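Drevine Collects Folding Examples in Family Homes

LINMONT, June 23, 2018 - The automation company Drevine has started to collect examples of household work for a learning system, the company informed on its website. The first part of the program is about clothes and towels, and it is done in private homes of the Linmont area.

The participants work with a hand-held gripper which has two fingers and carries its own lenses. They pick up a piece of cloth, move it and put it down, and each attempt is saved as one example. Drevine plans to gather 3000 examples from 29 homes. Until now 400 have been accepted. 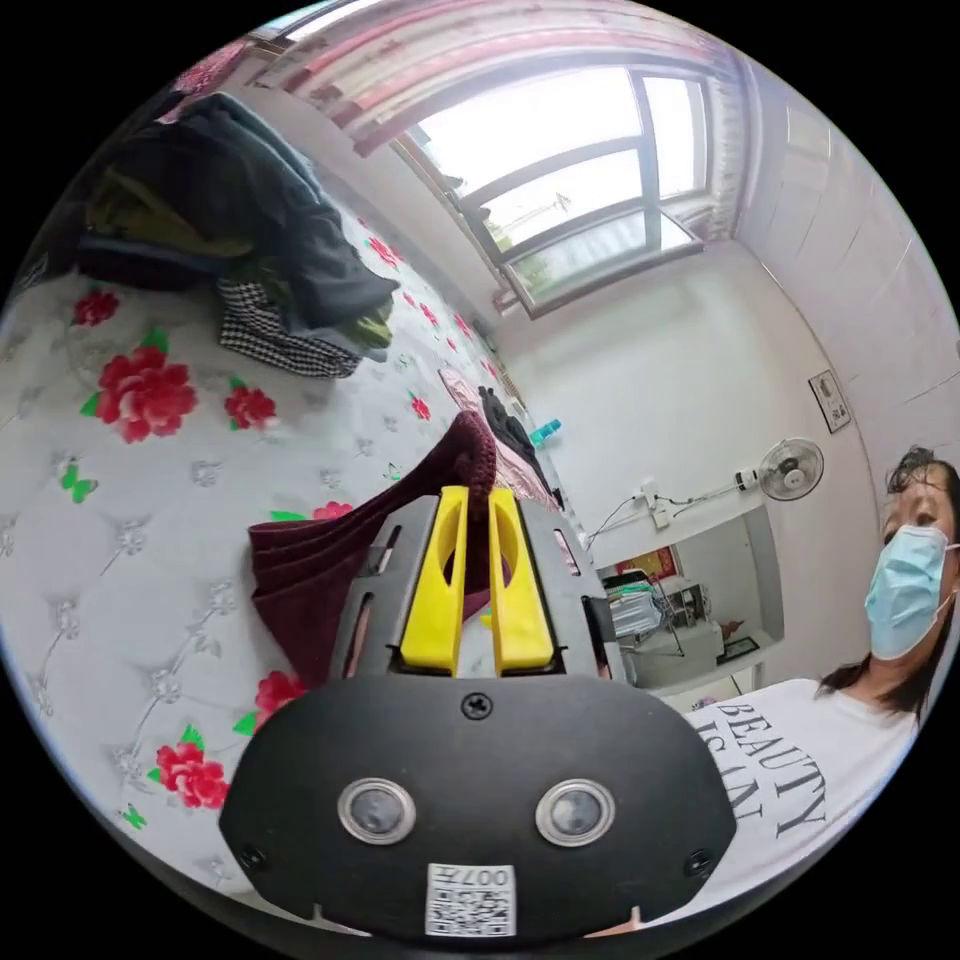 Chunhua Cao said that the number of examples matters less to her than the differences between them, and that a system which has learned on one bed in one room will have difficulties in the next house. She would like every home to repeat the same task on 3 different surfaces, also in the evening when the light is weak.

The examples are checked at the Tremthorpe office of the company. An attempt in which the cloth falls is also kept, but it receives a separate mark. The second part of the program, with kitchen objects, is planned for April. Drevine did not say when the learning system will be tested on a robot.

Contact the newsroom | © 2018 Ofori News | Back to top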